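Section 2 of the Skover curtain enclosure guide. Complete the base assembly in the previous section before starting. All posts must be upright and all floor feet locked.

## 2. Hanging and Tensioning the Curtain Panels

### 2.1 Before You Start

Lay the panels on a clean floor with the hemmed side down. Each panel has a sewn label at the top left corner with the part number and the hanging position (A through D). Panels A and C are the long sides. Panels B and D are the short sides and have a hook-and-loop strip along both vertical edges.

Tools needed:

- 4 mm hex key (supplied)
- Step stool or low platform
- Tape measure
- Soft brush or lint roller

> **CAUTION:** Do not stand on the crossbars or lean a ladder against them. The upper rails are rated for the curtain load only.

### 2.2 Hanging the Panels

1. Loosen the end caps on the upper rails by one full turn. Do not remove them.
2. Slide the gliders of panel A into the rail channel from the open end. The first and last gliders have a locking tab and must face outward.
3. Hang panel C on the opposite rail in the same way.
4. Hang panels B and D. Leave the hook-and-loop strips open for now.
5. Tighten the end caps until the cap is flush with the rail.
6. Check the bottom hem. It should clear the floor by 21 mm on all sides. If it drags, raise the rail at the nearest post and check again.

**Note:** New fabric holds its fold lines. Let the panels hang overnight before making the final hem adjustment. Steam may be used from the outside at low setting. Do not iron.

### 2.3 Fitting the Cross Cables

The cross cables keep the enclosure square. They are supplied as a matched pair and should be replaced as a pair.

1. Hook one end of the first cable to its anchor bracket.
2. Run the cable diagonally to the opposite anchor bracket and hook it.
3. Turn the tensioner clockwise by hand until the slack is gone.
4. Repeat with the second cable. The cables must cross without being twisted around each other.
5. Measure both diagonals between the posts. If they differ, tighten the cable on the longer diagonal in quarter turns until they match.
6. Lock both tensioners with the hex key.

> **CAUTION:** Overtightening bends the posts inward and causes the gliders to bind. Stop when a cable no longer sags under its own weight.
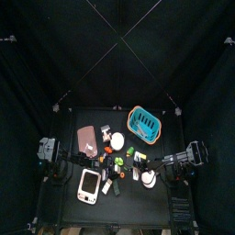 *Figure 2. Black panels with the cables crossed.*

### 2.4 Closing the Corners

1. Starting at the top, press the hook-and-loop strip of panel B onto the edge of panel A. Work downward without stretching the fabric.
2. Repeat at the remaining three corners.
3. Switch off the room lights, place a lamp outside the enclosure, and look for light leaks from inside. Re-seat any strip that shows a gap.

### 2.5 Care

Brush the panels with downward strokes. Marks can be removed with a damp cloth and plain water. Solvent cleaners damage the backing. Check cable tension every July, or whenever the enclosure has been moved.

Replacement cable pair: part 419. Replacement glider set: part 1000. For wall-mounted rails, see the separate Fosusley bracket sheet.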